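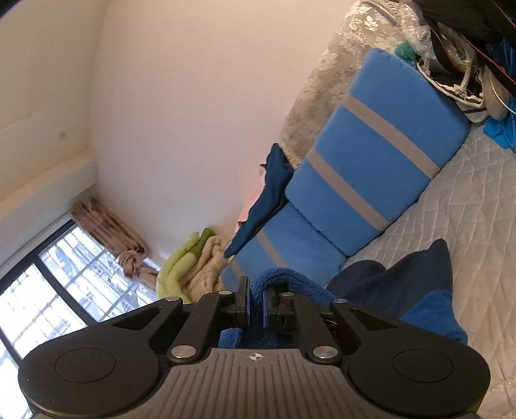 the blue fleece

Fleece blanket pilling after 6 washes, worth saving?

plasumpete
Ok so I bought this blue throw in April and I love it to death, but it's gotten rough and kind of matted where my feet go. I've been washing it warm with the towels (I know, I know). Is there any bringing it back or do I just give it to the dog? She already thinks it's hers.

moth_and_button
Stop washing it with towels!! The lint gets down in the pile and you will never get it all out. Cold, gentle, inside a pillowcase if it fits, no softener. Then hang it over the shower rod and go at it with a pet slicker brush once it's dry. I've had one going like that since college.

K_Hakim
Disagree on the brush. I ruined a good one that way, pulled the fibers right out and it shed all over my couch for a month. Fabric shaver, the cheap battery kind, and go slow.
Karim

moth_and_button
A shaver just cuts the pills off and leaves it thinner every time. You were probably brushing too hard.

K_Hakim
I was brushing like it was a kitten, thank you.

zeltamberg80
Cup of white vinegar in the rinse. My aunt swears by it and her blankets are older than me. Also what weight is it? The thin ones aren't worth the trouble imo.

plasumpete
Tag fell off so no clue on weight. It's the 50 inch one, fits over me if I curl up. Vinegar doesn't leave a smell?

zeltamberg80
Gone when it dries. Mostly.

Urmas Ķēniņš
I never use the dryer for fleece, not even on low. Heat is what makes it crunchy, and crunchy doesn't brush out. Sorry to say it but I think the feet end is done for. You could cut that part off and hem it.

moth_and_button
Cut it?? It's a blanket, not a pair of jeans. Try the brush on one corner first, Pete.

plasumpete
Ok, cold wash with vinegar tonight, then the brush on one corner and a shaver on another. Dog gets whichever half loses.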